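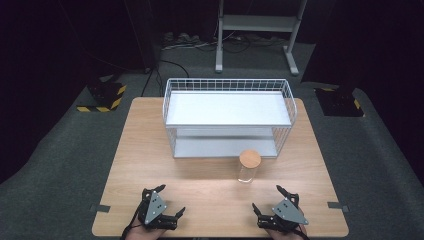
May 25, 2022
by Damian Sowa

The town has put the plans for the old Farness bathhouse up in the library again, which makes three sets of drawings since I moved here. I went over on my lunch break and read every board, including the one about gutters.

The pitch this time is that the place gets a new roof, the brick gets repointed, and the old boiler room turns into a "flexible heritage space." I asked Yolandi Hlongwane from the project office what that meant and she said it would be flexible. She was nice about it. I still don't know if it's a museum, a yoga room or somewhere to stack chairs.

I want this building fixed. I walk past it most mornings and the north gutter has been dumping water down the same wall for as long as I've been looking. You can see the green stripe from the bus stop. What bugs me is that the gutter was in the first plan, and the second plan, and here it is in the third, scheduled for "phase two." Phase one is signs, lighting and a paved forecourt with benches. Who lays a forecourt under scaffolding they haven't put up yet?

Then there's the money. The boards say 700 people signed the petition, and they say it in very large type. The cost is on the last board, down by the floor, and it only covers phase one. I asked where the rest comes from and was told an application is going in this August. So we'd have nice benches facing a leaking wall while we wait for a letter.

Gion Hubmann, who did the lime work on the Grorkham mill, told me a while back that you always start at the top of a building and work down, and that cement patches like the ones on our chimney trap the damp behind them. I looked for the word "lime" on the boards and found it once, in a caption. Maybe there's a longer spec somewhere. If there is, put it out on the table next to the comment cards.

Grorkham took 6 years, by the way, and they did the roof first. It was ugly and fenced off for most of that and people complained the whole time. It's dry now.

I filled in a card. I said move the gutters and roof to phase one and push the forecourt back — all of it, benches too. The card has room for 18 words or so if you write small, so I used the back as well and then a second card.

The boards stay up until the end of the month, on the upstairs landing. Take your own pen, the one on the string is dry.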